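How does a robot know where the pot is?

Close your eyes and picture your kitchen. Could you point to the fridge? You probably could, because your brain keeps a kind of map. Robots need a map too, and it's software that builds it!

Software is the set of instructions that runs inside a computer. A robot arm without any software is just a very heavy coat rack. With it, the arm can look, plan and move.

LOOKING
A camera gives the robot a picture, but to a computer a picture is only a huge grid of numbers, one lot for every tiny dot of colour. A program called Flola sorts through the numbers and works out which dots belong together. These ones are a pot. Those ones are the bench. Grown-ups call this job perception.

PLANNING
Next comes a program called Caldeira. Say the arm has to get to the handle of a pot without bumping the shelf. Caldeira tries out 300 different paths, throws away the ones that end in a crash and keeps the smoothest. All of that happens faster than you can say "spaghetti"!

MOVING
The last program is the controller. It tells each joint how far to turn, then checks whether the joint really got there. A bit off? It fixes it and checks again, over and over, the way you keep wobbling the handlebars to stay up on a bike.

PRACTISING
New software makes heaps of mistakes, so robots often practise in a pretend world called a simulation, a lot like a video game. You can drop a pretend bottle of vinegar and there's no mess to mop up. The team at Kundoslow has built 61 pretend kitchens, and each one has its cupboards and benches in different spots.

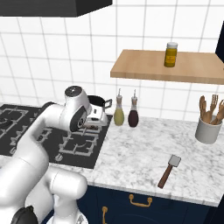 Words: Oluf Brøndum, Cluvcombe
For readers in Years 3 and 4

In this simulated kitchen the gripper, the part that does the grabbing, is hanging over the back of the cooktop, right in front of a black pot. Look for the silver handle sticking out to the side. There are bottles and wooden spoons on the bench too, and the software has to learn to steer around things like those.

TRY IT YOURSELF
Put a cup on the table and blindfold a friend. Guide their hand to it using only the words left, right, forward, back, up, down and stop. You're the software now!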